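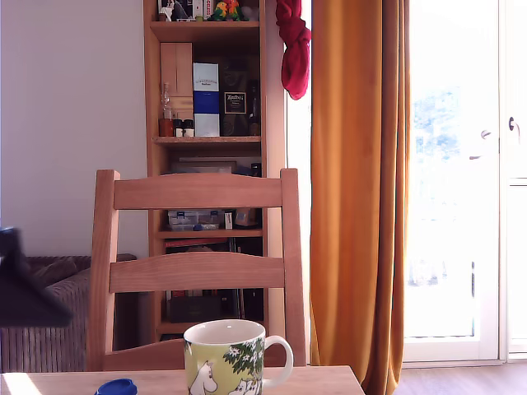 In our office the robots arrived in December, two of them, and they got names before they got a network connection. I work at Carateck, in the department which prepares returned goods for sale again. People send back a kitchen thing or a toy, we open the parcel, look if it is complete, clean it if necessary, and decide where it goes. I have done this work for eleven years, first with my hands and now, more and more, with my eyes on a screen.

I want to write down how it changed, while I still remember how it was before. My colleagues talk about it at lunch every day but nobody writes it.

Before, a table belonged to one person. Mine was by the radiator. You took a box from the trolley, you emptied it, you checked it against the list. A good day was 33 boxes in a shift if they were simple. Cups and bowls were slow, as you had to turn each one in the light and feel the edge with a finger for chips. I was good at this. I could find a chip which I did not see.

Now the arm takes the cup from the box and turns it in front of its camera, and the system, which is called Jurnley, says yes, no, or "uncertain". The uncertain ones come to me. In the first month I received 931 uncertain ones, and most of them were good cups with a painted pattern. Jurnley did not understand patterns. A leaf on the side looked to it like damage. So my job was to say again and again: this is a leaf, this is a leaf, this is a leaf. My husband asked me in the evening what I did all day and I told him I was teaching botany.

It has become better. The number is much lower now, and the cases which come are more interesting. Yesterday I had a glass jug with a very fine line near the handle and I really had to think. But this is also something I did not expect: I am more tired. When I did all the cups, the easy ones were my rest. Your hands worked and your head could be somewhere else. Now the easy ones go past without me and I have only difficult ones, one after another, for the whole shift. I said this in the meeting and our shift leader, Shakuntala Rathore, wrote it down. Two weeks later we got a new rule that after every hour we change places for 20 minutes, and do packing or go to the shelves. It helps. I think she argued quite hard for it, but she has never told us so.

Another change is the talking. The arms are not loud, but they need a fence and the fence is exactly where we used to stand together. At the old tables I learned half of my English, and also how to make a proper shepherd's pie. Today the nearest person to me is six metres away and wears headphones. We have lunch together, of course, but it is not the same as talking while you work, when nobody has to look at anybody.

I must be fair. My shoulder does not hurt any more. For four years I slept on the left side only, and now I can sleep how I like. Lifting boxes was the worst part of the job and I don't miss it for one minute. And nobody in our team lost the position, although two temporary contracts were not continued, and I noticed that this was not mentioned in the newsletter.

The people from Hirvonen, who installed the arms, came back in spring to improve the grip. They asked us to show how we pick up things. I felt a bit silly, picking up one cup ten times while a young man made notes. He asked why I always take it by the body and not by the handle. I had no answer for him. After thinking about it at home I believe it is because handles break, and the ones which are already cracked break in your hand. I sent him an email with this explanation and he answered very politely. I don't know if they used it. The arm also takes them by the body now.

Next they plan the same for the Kandex building, where the big items are. My friend there asked me if she should worry. I told her to ask about the breaks first, before the machines come, and to ask where the fence will stand.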